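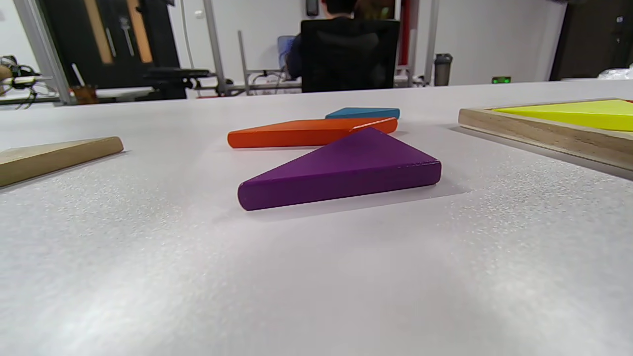 Purple triangle on the white table, meeting room end.

Ticket 642: Radari booking panel shows wrong day
Opened: 28/01/2020
Priority: low (set by Skesance), high (set by everyone who wants the room)

Fault as reported: the booking panel outside the meeting room thinks it is Wednesday. Tomorrow's bookings show as today's, and today's don't show at all. Two teams have turned up for the same slot, each with proof.

Step 1. Restarted the panel. It came back after 15 minutes, still on Wednesday, with a cheerful welcome message.

Step 2. Set the date by hand. The panel accepted it, thanked me and went back to Wednesday.

Step 3. Rang Skesance support. Was told to restart the panel. See step 1.

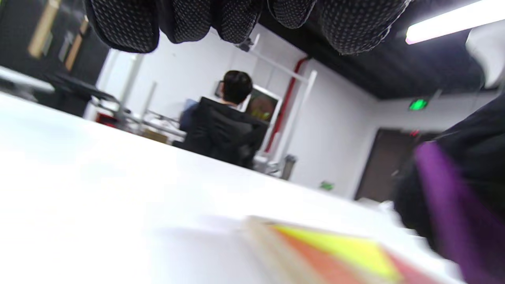 Far side of the room, white walls and black ceiling.

Step 4. Checked the time server setting. It points at an address belonging to Wondon, who looked after our network until last April and took their server with them. Changed it to the Bangash one. Date now correct.

Step 5. Bookings still a day out. The calendar link keeps its own copy of the date, naturally. Cleared it and linked the calendar again.

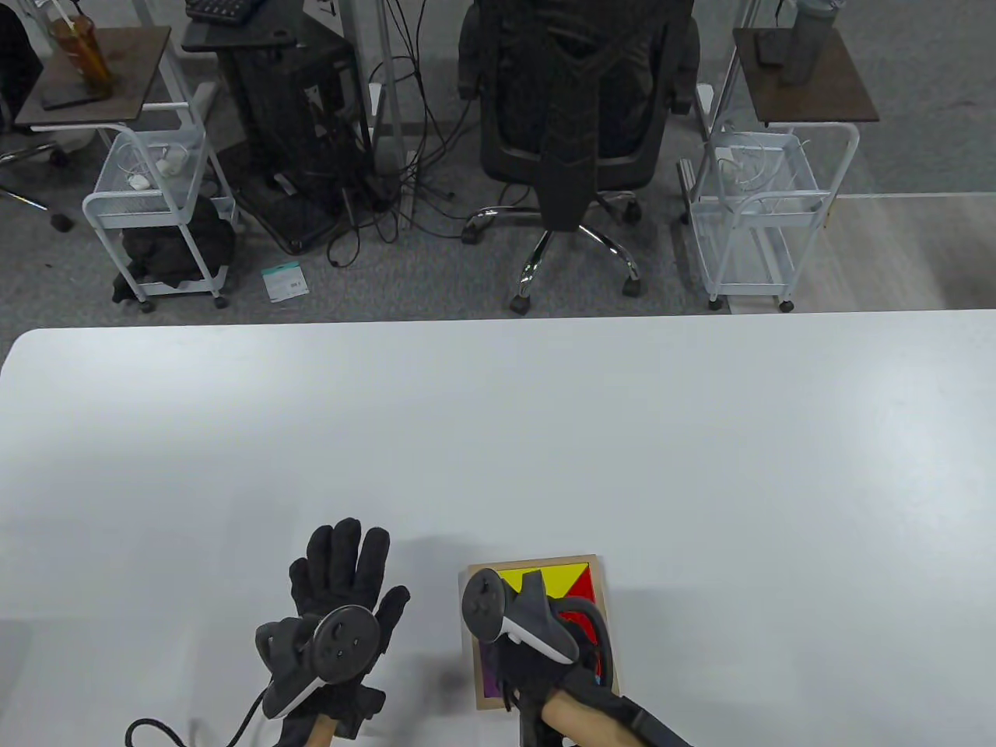

Do we have to re-enter our bookings once the calendar has been linked again?
They come back by themselves within six minutes, apart from repeat bookings, which need saving again by whoever made them.

Status: left open until Wednesday, when the panel would have been right anyway.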